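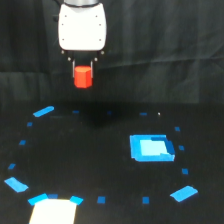
fairweather_k
Fading of pigmented parts is the subject, and specifically why reds go first. We run outdoor signage and play panels at the Nendovthorpe site and I have been logging colour shift on moulded samples since last July. A saturated red-orange, the sort on the short cylinder above, is the worst case in my set. The top face already reads slightly lighter than the side on a lot of parts that colour, so by eye you can't separate lighting from real fade. I use a meter, same spot, same angle, three readings averaged. After 600 hours in the lamp cabinet the red-orange samples had moved further than the blue and the black put together. Is anyone getting better numbers from a different pigment class, or is it all down to the stabiliser?

Grastwood_Lab
Mostly pigment, in my view. Older azo reds have poor light fastness when let down with white. At full strength they hold up reasonably. What is your loading, and is there any titanium dioxide in it?

fairweather_k
Small amount of white to bring the shade up. I don't have the loading from the supplier, they quote it as a let-down ratio of the masterbatch only.

Khải Trịnh
Then you don't know what you are testing. Ask for the colour index number of the red. If they won't give it, ask for the blue wool rating at the tint you are using, and not at full shade. Suppliers like to quote full shade.

I had the same argument over a batch of bin lids. Datasheet said 7 to 8. At our tint it was nearer 4.

pelletman
Disagree with the above on one point. Blue wool ratings are fine for ranking pigments but they tell you very little about a moulded part. The polymer goes first in a lot of cases. What looks like fading is surface chalking, and it wipes off. Wet a cloth, rub half of the sample, measure both halves. If the colour comes back you have a stabiliser problem.

Grastwood_Lab
Chalking on a part with 600 hours on it? Only if there is no UV package in there at all.

pelletman
Plenty of parts have no UV package in them at all. I have seen natural polypropylene go powdery in one summer.

fairweather_k
Did the cloth test this morning on two samples. Black recovers almost completely. Red-orange recovers a bit, then stops. So there is some of each.

Khải Trịnh
That is what I would expect. Fix the stabiliser first as it is cheap, then rerun before touching the pigment. Change one thing per run.

Also check what the cabinet is doing. Lamp age matters. Ours had 3,334 hours on the clock when I took it over and the output had dropped well below where it should be. All the earlier results were flattering.

cuto_user
We went over to Cuto for the reds two years ago. Cost per kilo went up by 38 per cent, which sounds bad until you work it out per part. Fade is much slower. Shade is a touch bluer, so if you need to match existing panels you will have to correct with a yellow, and then the yellow becomes your weak point.

pelletman
Which is why I would leave the pigment alone. You swap one fugitive colour for another and pay for it.

cuto_user
Not if the yellow is inorganic. Bismuth vanadate is fine outdoors.

pelletman
And dearer again. For a play panel with a five-year life I don't see the case.

fairweather_k
The panels are meant to last eight. Lamp hours are a fair point, I hadn't looked. Will check the log and post it with the next set of readings, stabilised and unstabilised side by side – same red, same wall thickness.

Grastwood_Lab
Put a control in the dark as well. Some reds shift from heat alone and the cabinet gets warm.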